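Tips for the pickup runs, software side. Mostly so I stop answering the same thing on chat. Add yours at the bottom, sign it.

**Before you start the stack**

- Clocks first. Check sync between the head camera and both arms. If they disagree by more than 15 ms, fix that before touching anything else. Sorin lost a whole Tuesday to this.
- Restart the perception node after any change to the label list. It does NOT reload by itself, whatever the readme says.
- Name the config after what's in it. `kokau_slow_wrist` good. `test_new_final` bad, we have 3 of those already.
- Grippers open, fingertips up, before you hand over to the planner. It reads start pose once.

**Perception**

Clear plastic is the worst. Bubble wrap, bottles, anything see-through. Depth goes straight through it or comes back as a hole. Don't lower the confidence threshold to catch it, you'll get carpet scuffs as trash. Use the color mask and let depth vote second.

Cups on their side: fit the rim, not the whole cup. Crumpled ones have no good axis so take the fattest bit of the mask and go.

Cloth on furniture is not trash!! Draw the keep-out around the sofa seat and the back too, people hang stuff on it. Valentin's keep-out file is the one to copy. 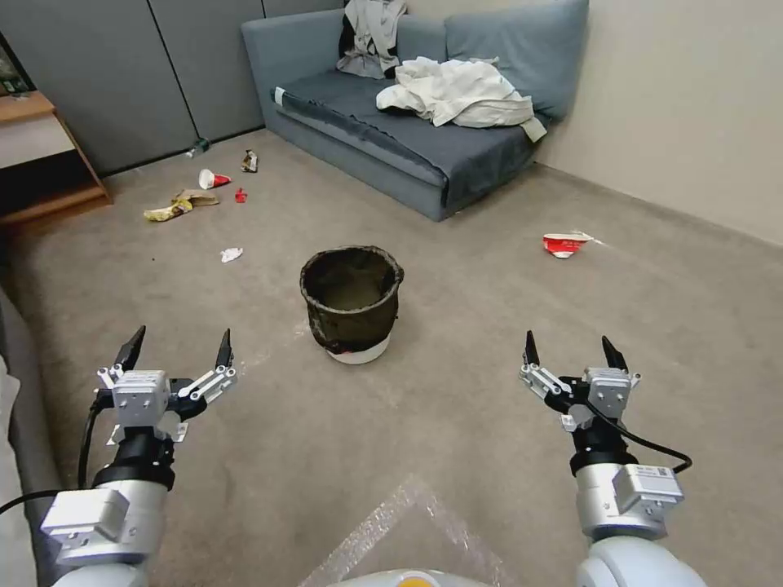 **Eserham Home Tasks Group – Software**

Floor like this is a decent all-round test. Wastebasket in the middle, cups and wrappers on the carpet, bubble wrap right up close to the base, clothes on the sofa. If your planner gets a sensible order out of that it'll cope with most rooms.

**Planning**

- Near things first. Anything flat by the base gets dropped from the map once the arms swing over it, then it comes back with a new ID and the planner thinks its a new object. Clear it early or pin the ID.
- Basket rim: a fabric liner folded over makes the rim look wider and lumpy. Fit the circle to the inside edge. Release point goes 10 cm above, no lower, or the fingers snag the fold.
- Pick the arm by which side the object is on, then stick with it. Swapping arms halfway is where Finn's version kept stalling.
- Small scraps next to a big item: merge them for the drive, split them for the grasp.
- Stuff against a wall, come in along the wall. Straight-on approach plans fine in Bornon and then fails on the real arm.

**Control**

Wrist cables. They loop out further than the collision model says. Pad the wrist by 18 mm on the outside and leave it padded. Tane took it out once to get a faster path, please don't.

Gripper force for paper: start at the low end. A cup you squash is still a cup you can lift, but a tissue needs closing all the way, so set width to zero and let force do the stopping.

If an arm jitters when holding still, look at the filter before the gains. Nearly always the filter.

**Logs**

Save the failed runs. Save the failed runs. Good ones can go after a week.

Write one line in the log on what you changed. "tweaks" is not a line.

Replay at half speed wiht the mask overlay on, you'll spot a bad label way quicker then scrolling numbers.

*Added by Mircea:* if replay won't open, its the Sisodia viewer cache. Delete the folder, start again.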